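Spending the robot money (slowly)

Posted September 20, 2023

So I've been putting this post off since July, mostly because every time I sat down to write it the numbers had changed again. They've stopped moving now, or at least I've stopped letting them, so here goes.

For anyone new: we run a small workshop in Cuseswood that does fiddly assembly and packing jobs for other people, and we've been working out whether to buy a two-armed robot. We want it for the storage end of things, opening drawers, getting parts out, shutting the drawers again. It's dull work and we do an awful lot of it.

I'd assumed that planning for a robot meant getting a quote and then having a little lie down. There was a quote (and I did lie down!) but the more useful thing has been trying the job out in simulation first. You build a rough version of your cabinet, put the arms in front of it and see what they can get at. Ours looks a bit bleak, all black background and one window, but you don't need wallpaper to find out whether a gripper suits a drawer handle.
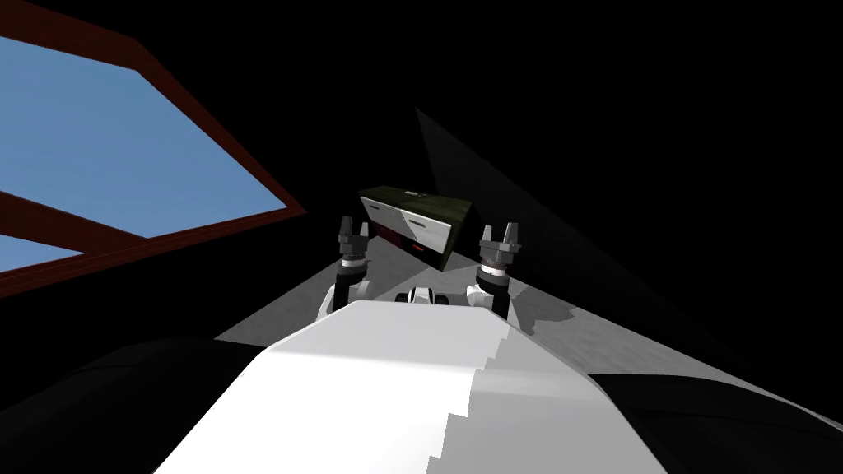
Do you need to pay for a simulator before you've even chosen a robot?
We didn't pay anything for ours beyond the time it took, and I'd do the simulating first every time, before signing for any hardware at all.

That time does need to go in the budget, though. I left it out of my first spreadsheet and felt very silly. It took me 10 evenings to get a cabinet that opened the way a cabinet should, and that's with Lucyna Dudek patiently answering my emails. If you're paying somebody to do it, put a proper line in for it.

Right, the quotes. We had one from Hollis and one from Flatberg, and they were so different in shape that I couldn't compare them at first. Hollis put everything into one figure: arms, grippers, stand, delivery, a bit of training. Flatberg had split theirs into 7 separate bits, and the grippers were on a page of their own that I missed completely until I was making tea and thought hang on, how does it hold anything?

What I ended up doing was making my own list and forcing both quotes to fit it. It went like this:

Arms and body
Grippers, both sides
Spare fingers for the grippers
Stand and fixing it to the floor
Electrical work
Guarding and the safety assessment
Delivery and getting it through our ridiculous door
Training for the two of us
Service contract after the first year
Time spent setting up jobs

Spare fingers were on neither quote. Ornico sell a set for 800 pounds, which made me swallow hard, but fingers wear and I don't want the whole thing standing idle while we wait for a parcel.

The other thing that's shifted my thinking is tools. I had only budgeted for a robot that picks up parts and pulls handles. Then we began trying it with something slim in one gripper, pointing at the cabinet, with the other hand left free, and I started to wonder how much of the work could be done that way. If a gripper can hold a thin tool steadily then you may not need a special attachment for every little task, and attachments are where the quotes get really frightening. I've kept a small amount back for one, just in case, but I've crossed out the other two. 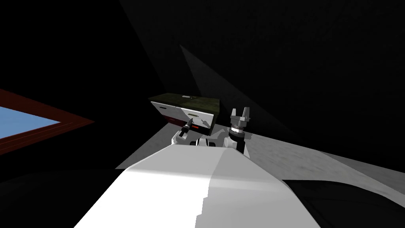
Damir Todorova wrote: I'd be careful about crossing those out so early. We budgeted for plain grippers and ended up buying an attachment anyway, in a hurry, at full price. Ask both suppliers to hold the price on the extras for six months. It costs you nothing to ask, and ours agreed by return of email.

I have now asked! Flatberg said yes straight away, Hollis are "looking into it". I've moved the two attachments back into the spreadsheet in grey, so they're there but not in the total.

Where does that leave us? We're leaning towards leasing for the first year and buying after that if it suits us. It costs more overall, I know, but our work goes up and down such a lot and I sleep better with a monthly figure. The lease also has servicing in it, which takes one whole line off my list.

Before we sign I want to go through the handle business properly. Our real cabinets have three different kinds of handle (bought at different times, whatever was cheap) and swapping them all to one sort would cost far less than cleverer grippers. So that's the next job, trying a thin dark handle on the front and seeing how the gripper gets on when it comes in from below.

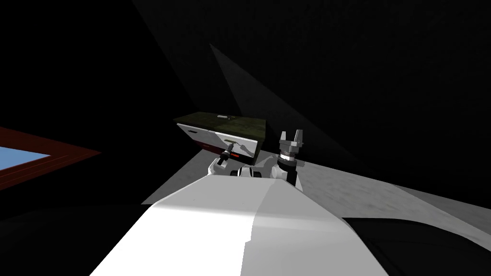

Left gripper up at the handle on the cabinet front, right one open and empty.

I've got a call booked with Flatberg about the lease terms, and a list of questions that currently runs to more than 6 pages, poor them. If you've leased anything like this and there was a charge at the end that you weren't expecting, please tell me in the comments before I pick up the phone.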